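## 4. Timing behavior of serial merge units under mixed load

Section 3 treated each merge unit as a single queue with a fixed service time. That model is adequate when only one input is active. It fails when clock, note and system exclusive data arrive together, and the present section reports how the four units under test behave in that condition.

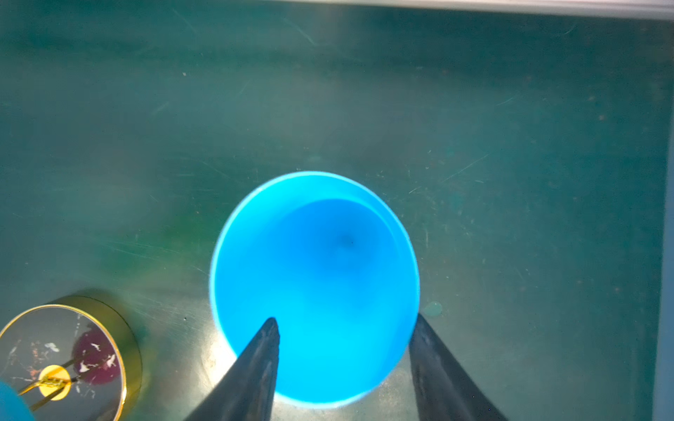
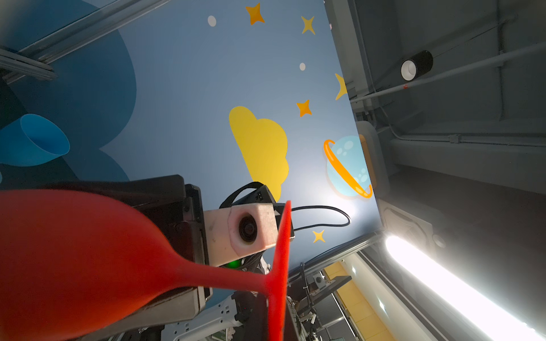
**Figure 4.** Blue bowl seen from almost directly overhead (first image); red wine glass lying on its side (second image).

### 4.1 Units and signal path

Four merge units were measured: the Sillar, the Clollis, the Phelan and the Brusen. All have at least two five-pin DIN inputs and one DIN output. The Sillar and the Phelan also have a USB port, which was left unconnected for every run reported in this section. Firmware was left as received, except on the Clollis, where the unit would not leave its startup state until the settings memory had been cleared.

The test source was a two-port generator with independent transmit buffers. Port A carried note messages and timing clock. Port B carried system exclusive dumps. The output of the unit under test was tapped after the optocoupler of a passive receiver and recorded on the same time base as the two inputs. Cable lengths were identical on all three legs. No thru box was placed in the path, as the measurements in Section 2 showed that the slower optocouplers distort the leading edge of the start bit.

Each unit was powered for 15 minutes before the first run. The Brusen was operated from its own supply. The other three shared a regulated bench supply set to the voltage printed on the case.

### 4.2 Load patterns

A run consists of 1256 note-on messages sent without running status. At 31,250 baud a byte occupies 320 microseconds on the wire, including the start and stop bits, so a three-byte message takes 960 microseconds to send. This sets the lower bound on the delay of any unit that waits for a complete message before forwarding it.

Three patterns were used. In pattern N, port B is silent. In pattern C, timing clock bytes are inserted on port A at a constant rate and port B remains silent. In pattern X, the clock is retained and port B sends a dump that begins at a random offset after each group of notes. Dump length was held constant within a run. Every pattern was repeated 20 times per unit, and the order of patterns was shuffled between repetitions.

Delay is defined as the interval from the end of the last stop bit of a message at the input to the end of the last stop bit of the same message at the output. A unit that forwards bytes as they arrive can therefore show a delay much smaller than one message time. Messages that did not appear at the output were counted as lost and excluded from the delay figures.

### 4.3 Results for a single active input

Under pattern N the units fall into two groups. The Sillar and the Phelan forward each byte on arrival when the other input is idle, and their delay is close to one byte time. The Clollis and the Brusen hold the message until it is complete and then retransmit it, so the delay is close to three byte times. Variation between repetitions was small for all four.

Pattern C separates the units further. Timing clock is a system real-time message and may be placed between the bytes of another message. The Sillar does this correctly. The Phelan also does so, but it resends the status byte of the interrupted message, which lengthens the output stream and slowly fills the queue when the note rate is high. The Clollis delays the clock byte until the current message has been sent. The Brusen handles the clock in the same way as the Clollis and showed no lost bytes in this pattern.

### 4.4 Results with system exclusive traffic

A merge unit cannot place a note message inside a system exclusive message without breaking the latter, so under pattern X some note delay is unavoidable. The question is how the unit divides the output between the two ports, and what it does when a buffer is full.

The Sillar gives the output to whichever port has the older complete message. Notes that arrive during a dump are held and then sent in order. Clock bytes pass through the dump, and the clock jitter under pattern X was no greater than under pattern C. The Phelan uses the same rule but has a smaller buffer on its second input. Once that buffer fills, the rest of the dump is dropped and an end-of-exclusive byte is written to the output. A receiver will usually reject the truncated dump on its checksum, if it has one.

The Clollis does not pass clock through a dump. All clock bytes received during the dump are sent back to back when it ends. A sequencer following this output will see a pause and then a short burst. Receivers that average tempo over several clocks tolerate the burst better than those that step one position per byte, although both end up at the correct song position.

The largest note delay was recorded on the Brusen, at 26 ms. It occurred when a second dump was already queued on port B at the end of the first. The Brusen serves port B until it is empty before returning to port A, and the delay is then set by the length of the queue and has no fixed upper limit. Swapping the two input cables gave the same result with the roles reversed, except that port A was never starved by more than one dump. We take this to be a fixed priority in the firmware.

### 4.5 Sources of error

The recorder samples all three lines on one clock, so drift between channels can be ruled out. The main remaining error is in the detection of the stop bit at the tap, where the rise time depends on the pull-up resistor of the receiver. The receiver was not changed between units, and the error is therefore common to all of them.

Only one sample of each model was tested. The Phelan was bought used, and a later firmware revision is known to exist. Fitzgerald Baptiste repeated the pattern X runs on that unit in July with a replacement supply and obtained the same truncation point. The decoding script was written by Gobnait Noonan and checked against a hand-decoded portion of one recording per unit. One error in the handling of repeated status bytes was found and corrected, and the pattern C runs for the Phelan were decoded again. Section 5 uses the corrected values.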